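Home & Property | Local news

Kitchen showroom plan gets go-ahead

July 14, 2024

Kitchen firm Skostano can turn the old Nel carpet shop into a showroom, councillors decided last night. Three objections, mostly parking. Work starts shortly, doors open in February.

Navy wall cabinets and a dark grey sink.

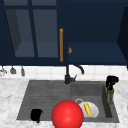
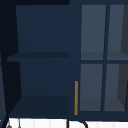
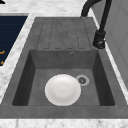
Manager Radwa Younis said she was "releived" – the first application was thrown out over delivery lorries. Those will now use the rear yard, mornings only. Neighbour Arnout Van der Linden still not happy, says 37 households share one narrow road. Three jobs to be advertised.

Contact the newsdesk | Back to top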